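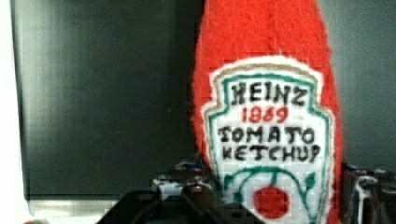 Play food bin – sort + repair, October, 3:40 pm

Ketchup bottle first. Felt fuzzing badly along both sides, shaved the worst on an offcut, no good, pulls more fibers up. Leave the shaver alone. Will try a light steam tomorow. Center seam on the front: ran a thumbnail down it, holding. Label stays as is, the HEINZ 1869 lettering is the bit kids go for.

Jasper Hendriks wants a kitchen set for the Stevens order, one plate, one colander, one mug, one cup, pot, plus fruit. Budget 70. Mint colander and mint mug go together fine. Lavender plate is big, fills the top by itself.

Fruit: halved orange good, strawberry small (check against choke tube before it goes anywhere!). Same for the raspberry thing.
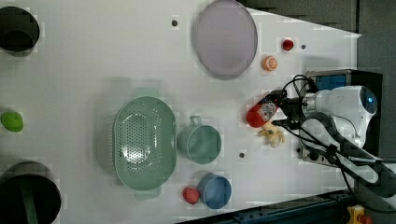 Banana is the problem. Too pale, cream more than yellow, looks washed out on white. Zedis has a stronger yellow but min order is 2,000 so forget it. Ask Jiston.

Big green and black pot too heavy looking for the rest, swap if theres a lighter one. Blue cup ok.

To do
– steam test, red felt scrap first
– choke tube, all small fruit
– box size, 63 cm one probably to short with the pot in
– email Jasper re banana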